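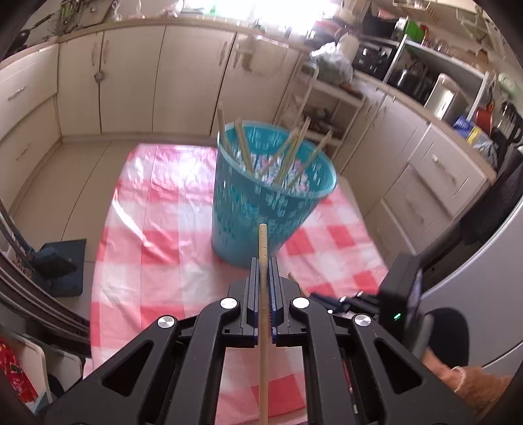 Stick Toss is the rainy-day game we get the most mail about, and we love it! It's a kitchen-floor version of the old drop-the-clothespin party game, and you probably own everything already. Spread a tablecloth on the floor, set a basket on it and start dropping. A pink-and-white checked cloth like this one is perfect, as the big squares double as distance markers.

What kind of basket works?
Any light wastebasket with a wide rim. The teal plastic one is a great size for beginners. Once you're good, try a flowerpot (so hard, so fun).

Which sticks should I use?
Long, thin wooden ones. We buy the Plonel craft sticks, a bag of 500, and we're still on our first bag after a whole summer of games. Sand the ends if small kids are playing.

How do you score it?
A stick that stays in the basket is 2 points. One that leans on the rim and stays there is 1. First to 13 wins, and yes, you have to hit 13 exactly! Go over and you drop back to zero.

Is there a longer version?
There is! We call it the Ogilvie, and it goes to 102. Plan on a whole afternoon and bring snacks.

Do I need the cloth?
You can play without it, but then mark your squares with tape. We like how the checks let you say "back two pinks" when somebody is winning too easily.

Can we play it outside?
Sure, on a day with no wind. We played in the yard all through June and only had to chase the basket once. Put a flat stone in the bottom.

Last updated September 21, 2021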